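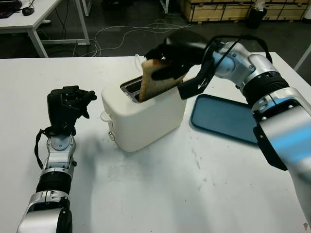
Toast in the slot of a white two-slot toaster

Ticket 2397
Product: Menon (forecast workbook add-in)
Site: Covville, finance team
Priority: Medium
Status: Resolved

Reported problem
The balance sheet in the Lullden forecast model stopped balancing after the February roll-forward. The check row on the Summary tab shows a difference of 601 from the first forecast month onward. Actuals balance. The user gets no error from Menon, and the refresh log says "complete".

Monday, 9:20 am
Asked for a copy of the workbook and the version from before the roll-forward. The older copy balances in every month. Confirmed both copies were saved in the same file format and both have iterative calculation turned on.

10:05 am
Turned iterative calculation off to see if a circular reference was hiding the problem. Excel flagged the interest calculation, as expected in this model. Set the circuit breaker on the Inputs tab to 0 and recalculated. The difference stayed at 601, so interest is not the cause. Breaker set back to 1.

10:40 am
Compared the two copies sheet by sheet. Revenue, payroll and tax match. The Debt tab matches. Working Capital does not. Row 91 (prepaid expenses) has a typed value in the first forecast month where the older copy has a formula. The months after it roll forward from that value, so the difference carries through at the same amount. 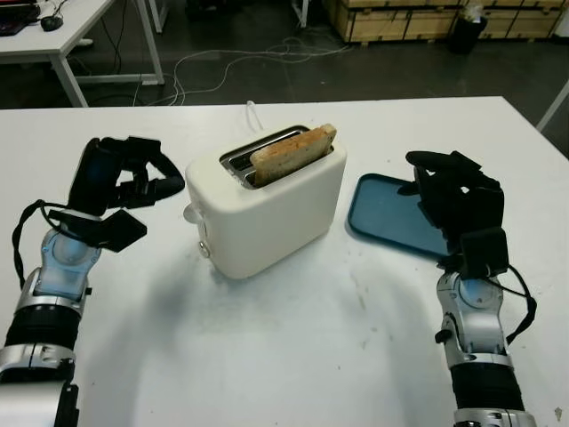
Cause
The roll-forward pastes actuals as values into the closing month. The range name used for the paste was one column too wide on row 91 only. Someone at the Briltilby office inserted a column on that tab before the roll-forward and the name was edited by hand afterward.

Fix
1. Copied the row 91 formula back from the second forecast month into the first.
2. Corrected the range name so it ends at the closing month.
3. Ran the Menon refresh again. The check row is zero in all months.
4. Repeated the roll-forward on a test copy. Still zero.

Notes
The same column insert was made in 4 other workbooks at Briltilby. Their range names were checked and are correct - no changes made.

The Summary check compares total assets with liabilities and equity, but it does not feed the refresh log. Request to show check failures in the log has been passed to development under a separate ticket.

3:15 pm
User confirmed the corrected workbook opens and balances on their side. Closing.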